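About Vistwood

Vistwood makes and fits drawer storage for small workplaces: dental offices, school art rooms, repair counters, nail salons and back offices where the same drawer gets opened fifty times a day.

The company was started by Neusa Xavier, who had spent years running the supply room of a print shop and was tired of cabinets that looked fine in a catalog and could not hold a row of glue bottles upright. The first units were built for that shop. Two of them are still there, with new runners.

We work from one building, with the workshop at the back and a showroom at the front. There are 23 of us, counting the drivers and the two people who answer the phone. The showroom is open from 9:00 a.m. to 4:30 p.m. and closes for two weeks in August.

What we make

Our main line is Sastis, a low cabinet with wide, shallow drawers. It is meant to sit under a worktop so that things can be reached from a standing position, although most people still bend for the lowest drawer. Sastis comes in white or gray and in three widths.

Baidoo is the taller line. It has deeper drawers and is mostly bought by schools, who use it for paper, paint and clay tools.

We also sell inserts, trays and dividers separately, and these fit both lines. Last year we shipped 3,215 dividers, a good many of them to customers whose cabinets came from somewhere else. If you send us the inside measurements of your drawer, we can tell you what will fit.

How we plan a drawer

Before we quote, we ask for a list of what goes into each drawer and how often it comes out. Small upright items such as jars, tubes and bottles do best at the back, where they are less likely to tip when the drawer is pushed shut. Flat things go in front. Anything with a cord gets its own section – otherwise it ends up wrapped around everything else.

For larger orders, one of us comes to the site, measures, and spends part of a morning going through the existing drawers with the people who use them. It is slow work, and the drawing that comes out of it is usually simpler than the one we walked in with.

Delivery and repairs

We deliver within 793 miles of the workshop. Beyond that, orders go by freight through Jivberg and arrive assembled, on a pallet.

Runners, handles and drawer fronts can be replaced one at a time. We keep parts for every model we have sold, including the ones no longer in the catalog.

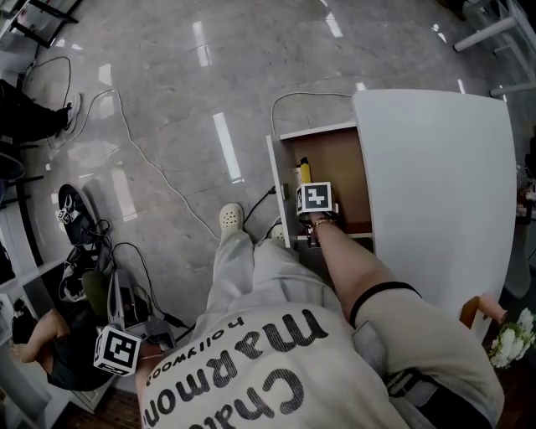

Reaching into an open drawer with a light brown wooden interior.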